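Reports > Stubbs Early Letters Fund > November
Overview | Spending | Materials | Archive | Contact

We were asked whether the alphabet block sets are worth renewing. I'm not convinced yet. The grant paid for 66 sets from Anen, and Zorkov wants us to commit to 300 more before spring. Its pitch says children pick up letters faster with blocks than with cards. I have asked twice for the numbers behind that and received a brochure. 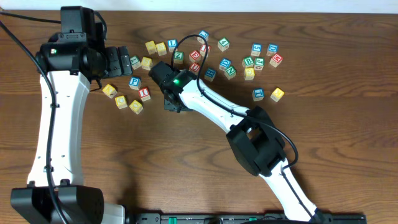 MATERIALS

The blocks are wood, in yellow, blue, green and red. Color does nothing for spelling as far as I can tell, though it makes sorting easy. Loose blocks spread over a tabletop are also slow to put back in order, and the session plan allows no time for that.

Spending to date is $933 on replacement blocks and storage, against a line of $80. The overrun is ours. The Trokivora sites reported no losses at all, and I find that hard to believe. 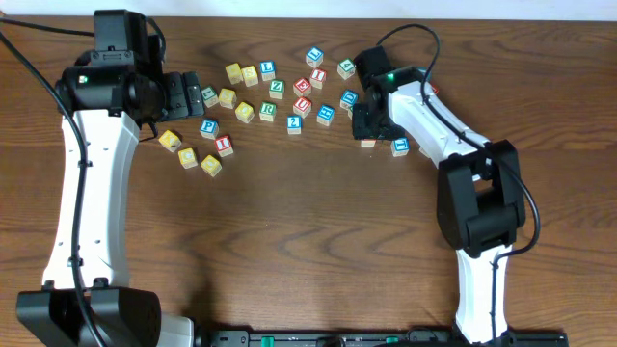

I would hold the second order until we have one full term of reading checks, with a card group beside the block group. If Zorkov's price goes up Monday, so be it.

Comments (3)

We like the blocks. Cards get bent.

Is the $933 before or after shipping?

Agree on waiting. Please post the reading checks when they're in.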